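Household Handling Stream: Mid-term Notes

The Venthorpe robotics club has moved its household handling stream from tabletop objects to furniture. Students work in pairs with hand-held grippers, recording the motions that the Plusuton arm will later be trained on. The current unit covers cabinet doors, and the target is 90 usable recordings per pair by the end of term.

Doors are harder than blocks. A small knob leaves little contact area for the inner pads, and the opening path is an arc, so the wrist has to rotate as the arm draws back. Pairs log approach angle, grip point and release for each attempt. The marker on top of the gripper must stay in view throughout - recordings that lose it for more than 2 seconds are discarded.

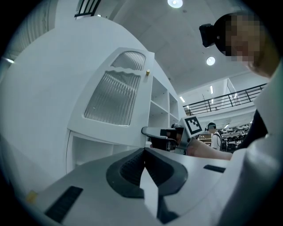
One member of the Ambrosio team wrote in to ask whether the discard rule is too strict, given that a forearm will often cover the marker on the return stroke. Their own group keeps such recordings and trims them afterwards, at the cost of extra labelling hours.

The rule stands for this term. Of the 46 recordings reviewed so far, 11 were discarded, most of them on the closing motion. Pairs are asked to slow the return and keep the elbow low.

Drawers follow in August. The Utach calibration sheet has been revised for that unit - please recycle the old copies and check pad wear before each session.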